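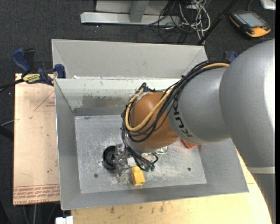 KUKA arm over an open metal bin. Photo: Kgomotso Tshabalala

Workplace Numeracy in Tomton and Plomham
Interim progress report to the Ibarra Fund
Submitted 2025-10-09 by Kgomotso Tshabalala, programme lead

1. Period covered

This report covers the period from the start of teaching in July to the date of submission. It should be read with the delivery plan attached to the grant agreement. Section numbers in the plan are given in brackets where they help.

2. Position against plan

Teaching is under way at both sites. Tomton started on the planned date. Plomham started two weeks late (plan 3.1) because the tutor appointed in the spring withdrew before induction and the post had to be advertised again. The lost sessions have been added to the end of the Plomham timetable, which now finishes after the Tomton one but still within the grant period.

The target for the full programme is 200 enrolled learners. Enrolment at Tomton is ahead of the profile in the plan and enrolment at Plomham is behind it. The combined figure is slightly below profile. We are not asking to change the target at this stage.

Nine groups are running. Each group meets once a week for ninety minutes, in paid time where the employer has agreed to it and directly after a shift where it has not. Attendance is clearly better in the paid-time groups. The plan assumed that the difference would be small, and that assumption should be treated as wrong for the rest of the programme.

3. Course content

The course has two units. Unit A covers place value, the four operations, rounding and estimation. Unit B covers fractions, decimals, percentages, and reading tables and simple charts. Learners take a short paper on entry and are placed in a group on the result.

The entry paper has been revised once. In the first version the percentage questions came before the decimal questions, and a number of learners stopped writing at that point and left the rest of the paper blank. Tutors could not tell whether the later questions were too hard or had simply not been reached. The order has been reversed and the percentage questions are now last. Results from the two versions are stored separately and will not be combined in the final analysis.

Tutors report that estimation takes longer to teach than planned. Many learners can carry out a written method correctly but do not check whether the answer is a sensible size. Two further sessions on estimation have been added to Unit A, and the time has been taken from the section on long division. The tutors at both sites supported this change. The awarding requirements for the unit are not affected.

Worked materials use pay slips, timesheets, delivery notes, tenancy letters and household bills. The pay slip exercise is the most requested of these. Learners have asked for a longer session on tax codes and pension deductions. We can teach the arithmetic, but tutors have been told not to give advice on individual cases and to pass such questions to the local advice service.

4. Employers

Sellska remains the largest participating employer and supplies learners at both sites. It has released staff in paid time at Tomton from the start. The same arrangement at Plomham was agreed in principle but has not yet been put on the rota, and this is the main reason for the low enrolment there. A meeting with the site manager has been held and a written reply is awaited.

Smaller employers have been harder to recruit. Those who declined most often said that they could not cover the absence of even one person on a shift. We have offered an early-evening group open to staff from any employer. Take-up has been modest – the bus service out of Plomham is limited after the evening shift, and learners without a car tend to leave before the end. The session has been moved forward by half an hour as a trial.

5. Assessment and early results

No end-of-unit results are available yet. The first Unit A papers will be sat after this report has been submitted. Tutors keep a short record for each learner at every fourth session, and these records show steady progress in the written methods and uneven progress in word problems.

Part of the difficulty with word problems is reading. The reading level of the question sheets was checked against the standard used for the entry paper and several sheets were found to be too high. They have been rewritten with shorter sentences. Learners with a clear literacy need are offered a referral to the college, although the college has a waiting list and few have so far been given a place.

6. Staffing

All tutor posts are filled. The replacement tutor at Plomham has experience of adult teaching but not of workplace groups, and was paired with a Tomton tutor for the first month. Observations have been completed for every tutor. The common point for development was pace: tutors were moving on when the quickest learners had finished.

7. Finance

Spending is within budget overall. Tutor costs are under profile as a result of the late start at Plomham and will return to profile by the end of the programme. Printing is over profile because the entry paper and question sheets had to be reissued.

We request permission to move £2,000 from the travel line to the materials line. Travel has cost less than expected now that tutors are based at one site each. The transfer would pay for the reprint and for a set of basic calculators, which learners may use in Unit B only. The total grant is unchanged by this request.

8. Risks

The risk of low enrolment at Plomham is raised from medium to high. It will be reviewed when the reply from Sellska has been received. If paid release is not confirmed, we propose to open an additional group at Tomton, where there is a short waiting list, and to discuss the balance between the sites with the Fund before doing so.

The risk of tutor turnover is unchanged. The risk relating to data protection is lowered – learner records are now kept in one system and the paper copies from the first month have been destroyed in line with the retention schedule.

9. Next period

Unit A papers will be sat and marked at both sites. Unit B will begin at Tomton first. The learner survey will be issued on paper, with tutors out of the room while it is completed. A sample of marked scripts will be second-marked by a tutor from the other site, and the level of agreement will be given in the next report.

Decisions requested from the Fund: approval of the transfer in section 7, and agreement to the revised end date for teaching at Plomham.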